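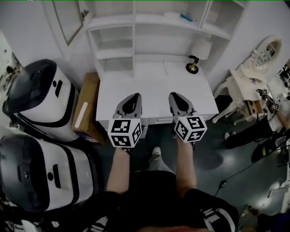
Zonstead's Onion Fair will go ahead this year after all, though without the fireworks, the Saturday parade or the field it has always been held in.

Organisers confirmed on Tuesday that the fair is moving from the river meadow to the former cattle market on Numaston Road, a site best known for its drains. The meadow spent most of the spring under water, and the district council has declined to let anyone park a big wheel on it until the ground has been tested twice.

"We did ask whether the wheel could go on boards," said Beat Gasser, who has run the fair for eight years and was wearing wellingtons at the time. "They asked how many boards. We didn't have a good answer."

Last year's fair drew 3,941 paying visitors over the weekend, a record, helped by dry weather and by the cancellation of the Numaston steam rally. The cattle market is licensed for 1,349 people at any one time. Tickets will therefore be sold in morning and afternoon sessions, with an hour in between for one lot to leave and the next to come in. Anyone who has tried to get a Zonstead crowd out of a beer tent may wish to picture that hour for themselves.

Advance tickets go on sale through the fair's website at the end of May. Those bought in the early offer remain valid, but holders will need to choose a session. If they don't choose, one will be chosen for them, and Gasser said it would probably be the morning.

The parade has been dropped because the new route would have crossed the bypass. A suggestion that the floats might use the underpass was looked into and abandoned when someone measured the onion, the papier-mâché centrepiece which has led the procession since the school built it. It will instead stand by the main gate and be lit from inside, as far as its wiring allows.

The fireworks are another matter. The cattle market backs on to the Kilix cold store, whose managers wrote a polite letter on the subject of rockets and their roof. There will be a laser display in their place, lasting twelve minutes and set to music picked by the brass band, which has been asked to keep it under twelve minutes.

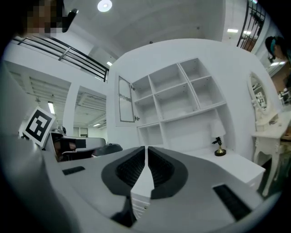

WHAT'S ON

Most of the usual programme survives. The string-plaiting contest takes place on Saturday afternoon in the old auction ring, which has tiered seating and is, by common consent, a better venue than the contest has ever deserved. There are 28 entries so far, including last year's winner, Vlasta Polák, who had announced her retirement from the stage at which she collected the cup.

"I said I was stopping," she said. "Then they got the auction ring."

The heaviest onion class closes at 10am on Saturday and entries must be weighed on the fair's own scales. This rule is new. It follows a disagreement last year which the organisers describe as settled and which two of the exhibitors do not.

Food stalls will line the covered pens along the north side. The Zürcher family's onion tart stand returns at the far end, where the queue can do the least harm. The children's rides will be in the lorry park, minus the big wheel, whose owners have taken a booking at the seaside.

Parking is at the rugby club, with a shuttle bus every fifteen minutes. Dogs are welcome on leads but not in the auction ring. The fair closes at 9pm on Saturday and at 5pm on Sunday, when leftover produce will be sold off from the back of a trailer, cash only.

Gasser hopes to be back on the meadow next year. The council's first soil test is due in the autumn, river permitting.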